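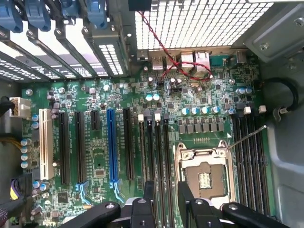
实验记录:台式主机拆检与部件归位

日期:2024年6月(周二)
地点:Rorkine 楼二层维修间
记录人:Golnar Abbasi
工单号:653

一、本次工作范围

本机由 Cindutham 项目组移交,机箱侧板已拆除,主板保持在机箱内,未作拆卸。本次仅核对扩展区与后部接口区,并清点取下部件的存放位置。电源部分另行记录,不列入本条。

二、主板与机箱检查

1. 扩展插槽共六条,其中米白色 PCI 一条,蓝色 PCIe x16 一条,其余为黑色。后续插卡以蓝色槽为首选,装卡前先确认槽端浅蓝色卡扣处于打开位置。

2. 后部挡片由蓝色塑料卡扣固定。拆装时逐个松开,不得以螺丝刀撬动。5月检修的另一台同类机箱曾因撬动造成卡扣断裂,备件至今未到。

3. 接口区含 USB 叠层接口、两个并列网口及一个蓝绿色串口。串口为 Gitano 测试程序所必需,整机恢复后应首先验证。

4. 接口上方有一对红黑双绞线,自机箱边缘的黑色小插头引出,绕经网口附近。此线走向较随意,合盖前须重新理顺,避免压在网口外壳上。线的用途待查图纸,本条暂不下结论。

5. 主板电容密集,手持工具时注意避让。除尘使用软毛刷,由插槽区向外侧清理。

三、部件存放

取下部件一律上架,不得散放于台面。架板固定于波纹铝板墙面,各部件按下列位置存放:

处理器:方形凹槽,金属顶盖朝外。
硬盘:右上方托座,斜放。
扩展卡:架板下沿,横置,金属挡片伸出板边。
内存类模块:左侧开槽立柱,竖直插入。

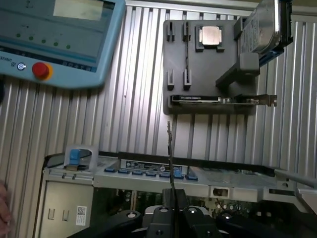
四、存放中的问题

1. 扩展卡的金属挡片超出架板右缘,人员经过时有碰挂可能。建议将该卡位整体左移11毫米,或改用较长的架板。已向 Karimi 加工间询价,尚未答复。

2. 处理器凹槽四角的黑色小挡块目前可用。取放时应捏持基板边缘,手指不得接触触点;长期不用时应加防尘盖,现有防尘盖尺寸不合,需重做2个。

3. 硬盘托座的角度便于取放,但标签不易读取。今后硬盘编号应同时写在登记表内,不以盘面标签为唯一依据。

五、环境与静电防护

维修间湿度偏低,读数为36%。按本室规定,低于40%时操作人员须佩戴腕带,并在接触主板前先触接地点。腕带测试结果记入门口登记册。

六、待办

理顺红黑双绞线,补查用途。
核对硬盘编号并登记。
重做处理器防尘盖。
跟进 Karimi 的架板报价。
整机恢复后验证串口,再运行 Gitano 测试程序,预计需时约两小时。

本条记录抄送 Cindutham 项目组。同事如对部件位置有调整,请在本条下方补记并签名。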